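Cutting down the laundry

We moved to Cevport in January, into an apartment with no washer. The laundromat is 900 steps from our door, and after a month of hauling bags I started looking at what we were washing and why.

Most of it was towels. We owned 19, and we used a clean one every time out of habit. I put all but five in a box in the closet. My neighbor Josué Guimarães hangs his on separate hooks so they dry properly between uses, and I copied him. The smell I was expecting never came.

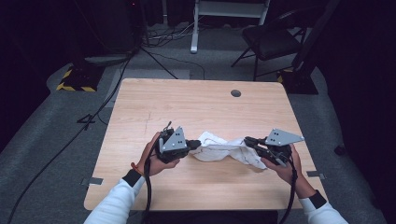
White cloth on the table, tape on both sides.

Sheets were the next thing. I had been washing them with the towels, and they twisted into a rope and came out damp in the middle. Now they go in alone, on warm, with half the soap I used to pour in. The owner of the laundromat, Sebastião Conceição, told me most people use too much. The rinse water runs clear now — it didn't before.

Thin, open-weave cloths go in a mesh bag. I lost one to a zipper before I learned that. I don't use softener on anything that has to soak up water.

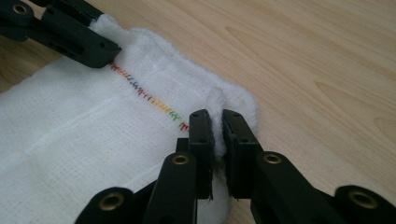
What I still get wrong

Drying. The big machines run hot and I forget to check them, so I've shrunk two sweaters and a good pair of pants. I bought a folding rack for the hallway and it holds one load if I leave out the jeans. They take a day and a half in winter.

I also still leave tissues in my pockets.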